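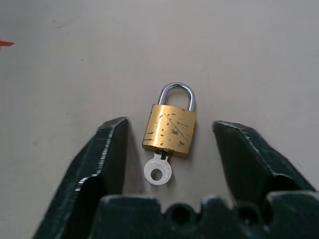
Rechercher un article, un mot-clé… OK

Nettoyer et lubrifier un cadenas en laiton

Un cadenas qui accroche n'est pas forcément bon à jeter. Dans la plupart des cas, le cylindre est encrassé par de la poussière mélangée à de la vieille huile, et un nettoyage suffit. La méthode décrite ici convient aux cadenas à clé ordinaires, ceux d'un portail, d'un abri de jardin ou d'un casier. Elle ne s'applique pas aux modèles à combinaison, qui se démontent autrement.

Matériel

- la clé du cadenas, et son double si vous l'avez
- une brosse à dents usagée à poils souples
- un chiffon en coton
- de l'eau tiède et un peu de savon noir
- une bombe d'air sec
- un lubrifiant sec au graphite ou au PTFE (j'utilise le Lunuvine en flacon à bec fin)
- du ruban adhésif de couleur pour le repérage

N'utilisez pas d'huile de cuisine ni de graisse épaisse. Évitez aussi le dégrippant multi-usage comme lubrifiant définitif : il débloque bien, mais il laisse un film qui retient la poussière.

1. Ouvrir le cadenas

Introduisez la clé jusqu'au fond, sans forcer. Si elle n'entre pas complètement, soufflez dans l'entrée de clé avec la bombe d'air et recommencez. Une clé tordue ou très usée peut aussi être en cause ; essayez le double avant d'aller plus loin.

Si la clé entre mais ne tourne pas, appuyez sur l'anse vers le corps pendant que vous tournez. Le ressort pousse sur le verrou et cette pression suffit parfois à tout bloquer.

2. Nettoyer l'extérieur

Brossez le corps à l'eau savonneuse, puis l'anse et les deux trous où elle s'engage. Rincez avec un chiffon humide. Ne plongez pas le cadenas dans l'eau.

Les petites rayures et les piqûres brunes du laiton sont sans conséquence sur le fonctionnement. On peut les atténuer avec une pâte à polir, mais je ne le fais plus : le métal ternit de nouveau au bout d'une saison dehors. Sur l'anse, en revanche, enlevez toute trace de rouille avec une laine d'acier très fine.

3. Souffler et sécher

Tenez le cadenas entrée de clé vers le bas et soufflez par pressions courtes. Faites la même chose dans les logements de l'anse. Laissez sécher une nuit à l'intérieur, anse ouverte.

4. Lubrifier

Déposez une petite quantité de produit sec dans l'entrée de clé, insérez la clé et faites-la aller et venir une dizaine de fois. Essuyez-la à chaque passage tant qu'elle ressort noire. Mettez ensuite une goutte dans chaque logement de l'anse et refermez plusieurs fois.

Avec un flacon de 100 ml, j'ai traité les 14 cadenas des jardins de Purnley et il en reste largement.

5. Repérer

Quand on a plusieurs cadenas du même modèle, on perd plus de temps à chercher la clé qu'à ouvrir la porte. Un tour de ruban adhésif de couleur sur l'anneau de la clé et un autre du côté de la fermeture règlent la question. Le ruban d'électricien tient correctement sur un câble ou une chaîne gainée, à condition de dégraisser d'abord et de faire se chevaucher les deux bouts.

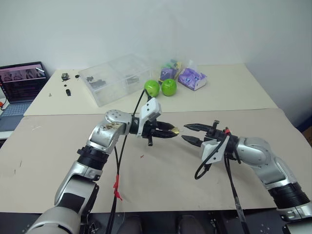
Repérage au ruban rouge sur un câble.

À quelle fréquence ?

Une fois par an pour un cadenas abrité, deux fois s'il reste sous la pluie. Je le fais en mars et avant les premières gelées. En bord de mer, ajoutez un passage au milieu de l'été.

Quand faut-il le remplacer ?

Changez le cadenas si l'anse a du jeu une fois verrouillée, si la clé sort en position ouverte alors qu'elle ne le devrait pas, ou si le corps est fendu. Pensez à noter le numéro gravé sur la clé, quand il y en a un, avant de la ranger.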